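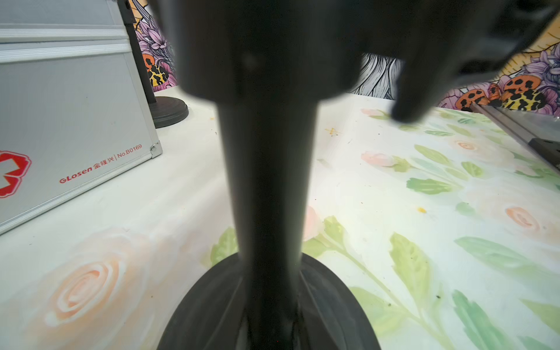
Der Alukoffer mit dem roten Kreuz, wie immer auf der Rosentischdecke.

Startseite | Werkstatt | Flohmarktfunde | Häufige Fragen | Kontakt

Häufige Fragen zum Koffer und zur Tischdecke

Seit ich den Koffer zum ersten Mal gezeigt habe, bekomme ich ständig Post dazu (ich freu mich wirklich über jede Mail!). Die Fragen ähneln sich aber, also sammle ich sie jetzt mal.

Woher hast du den Koffer?
Vom Flohmarkt in Metbridge, letzten August. Der Händler, Adelmo Fabbri, hatte ihn unter einem Stapel Bettwäsche stehen und wollte ihn erst gar nicht hergeben. Ich hab dann noch eine Lampe dazugenommen und wir waren uns einig.

Was steht da vorne drauf?
»GLosen 金隆兴« und daneben No.B0169, alles in Rot. Die Nummer halte ich für eine Modellnummer, sicher bin ich mir nicht. Wer es besser weiß: bitte schreiben!

Ist da Verbandszeug drin?
Wegen des roten Kreuzes denken das alle. Bei mir liegen Nähgarn, Stecknadeln und Maßbänder drin. Pflaster habe ich im Bad, und da gehören sie für mich auch hin.

Wie putzt du das Aluminium?
Lauwarmes Wasser, ein Tropfen Spülmittel, weiches Tuch, gleich trockenreiben. In den Rillen der Kantenleisten setzt sich gern Staub fest, da gehe ich mit einer alten Zahnbürste durch. Um die Nieten am Eckbeschlag herum bitte vorsichtig, und über die rote Schrift nur ganz leicht wischen. Scheuermilch lasst ihr lieber im Schrank, die macht matte Stellen.

Wo gibt es die Tischdecke?
Die mit den rosa und pfirsichfarbenen Rosen wie aus dem Aquarellkasten? Die ist von Nkosi, einem kleinen Stoffladen in Claltby. Ob sie das Muster noch haben, müsst ihr dort fragen. Meine wird nach jedem Basteltag ausgeschüttelt, und Krümel und Flecken hat sie trotzdem immer irgendwo. Gelbe Spritzer tupfe ich mit Gallseife ab, bevor ich sie bei 30 Grad wasche.

Hast du die Wand selbst bemalt?
Nein, so gut bin ich leider nicht! Die Blumen und Insekten hat Tumelo Khumalo gemalt. Ich durfte Kaffee kochen und beim Abkleben helfen.

Verkaufst du den Koffer?
Nein. Auch nicht für 400 Euro (doch, das wurde mir geboten).

Deine Frage fehlt? Schick sie mir über das Kontaktformular. Ich antworte meistens abends, wenn der Tisch halbwegs frei ist.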